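4.3 Does the gripper matter, or does the controller? 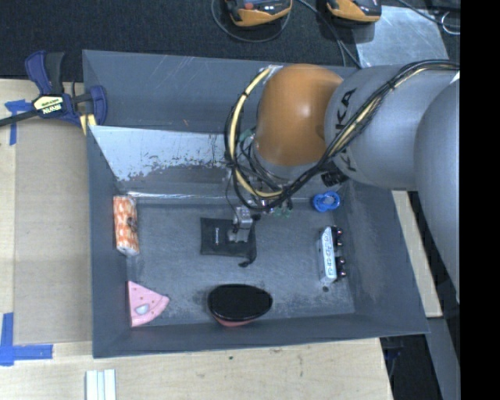

Figure 4. Bin picking cell during a comparison run, KUKA arm with a small metallic gripper over a black fabric pouch.

Claims that one gripper is better than another are easy to find and hard to check. In most of the work we reviewed in Section 2, the new gripper is tested with the authors' own controller and the old one with whatever controller came with it. The difference in pick rate is then credited to the fingers. We doubted this reading from the start, and the runs in this section were set up to test it.

We compared 2 grippers. The first is the Cavik parallel gripper, which has short rigid fingers and a fixed closing speed. The second is the Vosine gripper, which has a longer stroke and reports finger position while closing. Each was driven by the same pair of controllers: the Weltport controller, which plans one straight approach from a single overhead view and does not correct it, and our own, which stops just above the target, takes a second view, and shifts the approach if the target outline has moved. All four pairings used the same arm, the same bin and the same grasp proposals. The proposals came from a network trained on the Vương object set, with no retraining for either gripper.

The bin has sloping sides and a flat floor, and its position on the table was fixed for the whole series. The fill was kept light on purpose. In Figure 4 the pouch lies near the middle of the floor, with a drawstring end hanging down at one corner, and the other items lie around it, among them an orange-and-white patterned packet against the left wall and a blue ring-shaped object in the rear right corner. A light fill is kind to any gripper, and we do not claim that these results carry over to a deep pile. We chose it so that a miss could be traced to the approach or the closing motion, with few cases where a neighboring item got in the way.

In all, 1045 attempts were logged after removing those stopped by a network timeout. An attempt counted as a success if the item was lifted clear of the rim and held for 2000 ms. This is a weak test. It says nothing about whether the item could be placed, and a soft item hanging by one fold passes it as easily as one held squarely. Several papers use a still weaker test (fingers not fully closed after lifting), and we suspect that part of the spread in published rates comes from this choice alone.

With the Weltport controller, the Vosine gripper did better than the Cavik gripper by 14 percentage points. Taken alone, this would look like a solid result for the longer stroke. With our controller the gap shrank to 2 points, well inside the variation we saw between repeated blocks of the same pairing. Most of the apparent advantage went away once the approach was corrected before closing. The longer stroke seems to forgive a badly centered approach, and a centered approach leaves it little to forgive.

Fabric items were the exception. On these, neither controller helped much, and both grippers failed in the same two ways: the fingers slid over the top of the cloth, or they closed on a single layer that pulled free during the lift. The second view often showed no change in outline, so our controller had nothing to correct. We tried lowering the approach height for this class. It raised the number of lifts and also the number of contacts with the bin floor, and we are not convinced the trade is worth making. The numbers for fabric are reported separately in Table 5 and should not be averaged into the rest.

Items close to a wall caused a different problem. The Vosine housing is wider at the wrist, and near a corner the planner often rejected every proposal. We logged these as failures. A reader who prefers to leave them out will find the Vosine figures somewhat higher, though the order of the four pairings does not change. The cable bundle on the arm also limited wrist rotation in both setups, and we did not measure how many proposals were lost to it. A cell with a different cable route might give different numbers near the rear wall.

There are further reasons for caution. The finger pads on the Cavik gripper were replaced once, in June, between blocks, and the Vosine pads were never replaced. Our own controller was tuned by the people who wrote this paper, and the Weltport controller was run with its default settings. We believe this bias is small, but we have no measurement to support that belief. The full logs were frozen in October 2022, including the rejected proposals, so that others can apply their own success test.

Given all this, we do not rank the grippers. The controller explains more of the spread than the hardware does for rigid items in a lightly filled bin, and for fabric we found no pairing that we would recommend. Section 4.4 repeats the comparison with the second view taken from the side.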